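Der Kostenvoranschlag

In der Nacht vor der Abgabe saß Friederike Kasten noch in der Küche und rechnete. Auf dem Papier stand das Wort Investitionsplan, darunter eine Tabelle mit vier Spalten, und in der letzten Spalte fehlte die Summe. Sie hatte die Summe schon dreimal gebildet, und jedes Mal war eine andere herausgekommen. Der Tee neben ihr war lange kalt.

Die Firma Gedgate hatte ein Angebot geschickt, die Firma Okeke auch. Gedgate war teurer, aber im Preis war die Wartung enthalten. Okeke war billiger und schrieb sehr höfliche Briefe, in denen die Wartung nicht vorkam. Friederike hatte deswegen angerufen und eine Stimme gehört, die sagte: »Das klären wir gern im zweiten Schritt.« Vor zweiten Schritten hatte sie Angst, seit sie in Tasgate die Einkäufe machte.

Am Morgen fuhr sie mit dem frühen Bus nach Skilalthorpe. Es war November, die Felder lagen grau, und der Fahrer hörte leise Radio. In ihrer Tasche trug sie die Tabelle und einen Bleistift, weil man mit Bleistift noch etwas ändern darf.

Janelle Castillo erwartete sie an der Tür der Halle. Sie war kleiner, als ihre E-Mails vermuten ließen, und sie gab einem die Hand so, als wollte sie etwas abwiegen.

»Sie wollen wissen, was es kostet«, sagte Janelle.

»Ich weiß, was es kostet«, sagte Friederike. »Ich will wissen, was es danach kostet.«

Da lachte Janelle und führte sie hinein, bis zu dem Tisch ganz vorne. Sie stellten sich daneben und sprachen zuerst eine Weile nicht. Friederike hatte Verträge über diese Arme gelesen, Seite für Seite, Haftung, Lieferfrist, Ersatzteile. Dass so ein Arm einen orangen Stift halten kann, waagerecht in der Luft, während hinter ihm im Raum Menschen ihrer eigenen Arbeit nachgehen, hatte in keinem Vertrag gestanden.
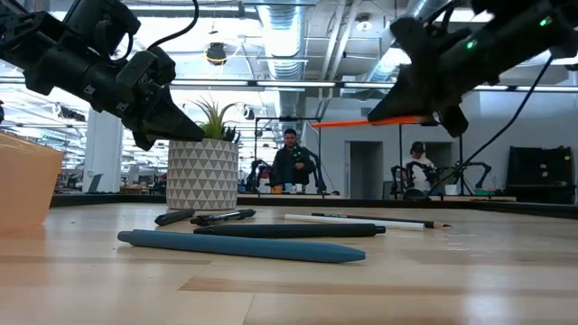

Die Rechnung

Sie setzten sich in das kleine Büro neben der Halle. Janelle schob einen Stapel Ordner auf den Boden und machte Platz für die Tabelle.

»Was haben Sie für Greifer eingeplant?«, fragte sie.

»Einen pro Arm.«

»Und wenn einer kaputtgeht?«

Friederike sah auf ihre Spalten. »Dann bestelle ich einen neuen.«

»Und bis er kommt?«

Friederike nahm den Bleistift und schrieb eine neue Zeile. 844 für den Reservegreifer, das war der Preis von Gedgate, sie kannte ihn auswendig. Danach schrieb sie noch eine Zeile, Kabel, 138, und fragte, ob das reiche.

»Für Kabel reicht es nie«, sagte Janelle. »Aber schreiben Sie es so hin. Wer 138 liest, der denkt, hier hat jemand nachgesehen.«

Draußen in der Halle rief jemand einen Namen, dann war es wieder ruhig. Friederike dachte an ihren Chef, der jede Tabelle von unten nach oben las. Er würde zuerst die Summe sehen und dann, mit gerunzelter Stirn, den Reservegreifer. Er würde fragen, wozu man etwas kauft, das im Schrank liegt. Sie übte die Antwort im Kopf, aber die Sätze wurden zu lang.

»Was sagen Sie Ihrem Chef?«, fragte sie schließlich.

»Ich nehme ihn mit in die Halle«, sagte Janelle. »Ich stelle ihn vorne an den Tisch und warte, bis er selber etwas fragt.«

»Und wenn er nichts fragt?«

»Dann kaufe ich bei Okeke.«

Friederike strich den Namen Okeke nicht durch. Sie machte nur ein kleines Fragezeichen daneben – sie war ein vorsichtiger Mensch – und bildete die Summe zum vierten Mal. Danach bat sie um das Telefon und fragte in Tasgate, ob der Chef am Nachmittag Zeit habe für eine Fahrt mit dem Bus.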